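Brellunside Robotics Club forum
Section: Student projects
Topic: Path follower drifts right on the concrete
Page 1 of 1

grewal_rover
We are the Astside team, building a small outdoor robot for the club's path-following task. It has to keep to the middle of a path without GPS. On the school corridor it was fine. On the path by the railway bridge it creeps over to the right until one wheel is on the grass, and then it stops itself.

The software looks for the left and right edges of the path, takes the middle, and steers for it. Camera is on top, facing forwards, running at 15 frames a second. Walking pace or a bit less. 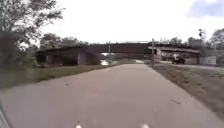 We have tried lowering the steering gain and it still goes right, only more slowly. I have also swapped the two front tyres over in case one was worn. Same result. Has any other team had this on an outdoor course?

Tufty64
Check the boring thing first. Put it in a straight line with the camera code switched off and see if it still pulls. Ours did, and it was a loose grub screw on one motor.

grewal_rover
Did that in February and again yesterday. With the camera off it runs straight enough over 14 metres. So I think it is the vision side.

Lalit Semwal
I help with the Grillport team and we had the same fault last year. How are you finding the edges? If it is plain brightness, grey against green, then bare earth next to the concrete will fool it. Dry soil comes out nearly the same value as the path. The code decides the path is wider on that side, and the middle moves over.

pm_kettle
I don't agree that it has to be the edges. A camera mounted a degree or two off square gives you a steady pull to one side, and that fits what he describes. I would sort the mounting before touching any code.

Lalit Semwal
A crooked camera would have shown up in the corridor as well. He says that was fine.

pm_kettle
Corridor walls are easy to see and close by. You could be two degrees out and never notice. I'd still measure it.

grewal_rover
Measured it after school. The bracket was off by less than one degree. I have shimmed it and it made no difference I could see, but thanks, it needed doing.

Lalit, yes, it is brightness only. I have gone back through what we saved from the path.

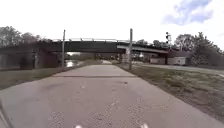 I think you are right about the threshold. I had been assuming a clean line between path and grass on both sides. The right-hand verge has bare dirt patches near the edge of the concrete, and the left side is a plainer strip of grass. I tried the edge finder on one saved picture and the right edge came out well into the verge. The other thing I had not thought about is the dark joint running right across the path. We don't handle that at all, and I would like to know if it can upset things.

Tufty64
It can if you look at one row of pixels at a time. On the rows where the joint sits you get dark all the way across and no edges. Throw those rows away and use the ones before and after.

Lalit Semwal
Agree with Tufty on the joint. For the dirt, use colour as well as brightness. Convert to HSV and look at saturation. Concrete is low, grass is higher, and soil usually lands somewhere between the two, so you will need to tune it on your own pictures. Then average the path width over the last 6 frames and refuse any sudden jump.

pm_kettle
Careful with averaging. Too much of it and the robot is late into a bend. Our lot did that and went straight off at the first corner.

Lalit Semwal
Fair point. Six frames at 15 a second is under half a second, so at walking pace I'd be happy with it. Test it on a bend all the same.

grewal_rover
Thanks all. Saturation check is in and the row skipping is half written. On the saved pictures the right edge now sits much nearer to where it should. I won't know about real driving until we can get back down there with a charged battery. Will post the numbers from the next run.

Tufty64
Take a spare battery. And lock the camera's white balance if it lets you, or your saturation values will wander whenever the light changes.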